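Juten handling software: progress report for the second period

Submitted to the Prelley program office by the software group, Phelan site. Covers March through June.

Status

Work packages 2 and 3 are on schedule. Work package 4 (operator tooling) is four weeks behind because the planner rewrite took longer than we had allowed for. We are not asking for more money or for a change to the end date.

Control

The arm controller now runs the same code on both stations. Until April the second station was on an older branch with its own gain tables, and any result had to be reported twice. The tables have been merged into one configuration file that is checked at startup. If a value is missing the controller refuses to enable the joints and writes the name of the missing field to the log.

Finger control has been moved from position targets to a mixed mode, where each finger closes to a position but stops early if the motor current passes a limit. The limits are set per finger. We tuned them by hand and expect to replace them with measured values in the next period.

Perception

Most of the effort went into the wrist camera. The tracker we inherited from the first period matched features between consecutive images, and it lost the object whenever the wrist turned quickly. Objects with large areas of a single color were the worst case. Of the 2430 grasp attempts logged in this period, 151 were stopped by the software after the tracker reported no match. We went through all 151 by hand. In 117 of them the wrist image was smeared by motion at the moment the match was lost, and the remainder had mixed causes, mainly glare and late timestamps.

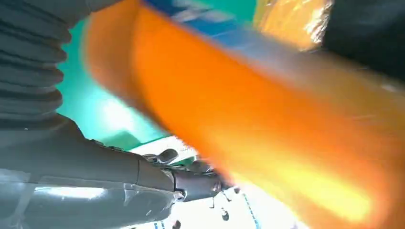
Figure 1. Wrist camera view with motion blur across the orange object at the hand.

The new tracker scores each image for blur before using it. A low score does not stop the task. The tracker holds its last good estimate, moves it forward using the joint readings, and marks the result as predicted so the planner can slow down. Bright areas of the work surface are masked before matching, which has helped with glare but costs a little time per image.

Exposure is still set by hand at the start of a session. We tried the camera's automatic setting and dropped it – it reacted to the arm entering the view and changed brightness halfway through a reach.

Planning

The planner was rewritten to accept predicted poses as well as measured ones. It now keeps two speed limits and switches between them according to the tracker's mark. The switch was too abrupt in early versions and caused the wrist to shake, so a ramp was added in May. Replanning during a grasp is still turned off.

Tooling

Stama, our log viewer, can now step through wrist images and joint data on one timeline. Export to the program office's format is not finished. This is the late item in work package 4.

Next period

Measure current limits for each finger. Turn on replanning during a grasp, at the lower speed only. Finish the Stama export and deliver it with the operator notes. Repeat the full set of grasp attempts with the new tracker and report the stops in the same categories used above.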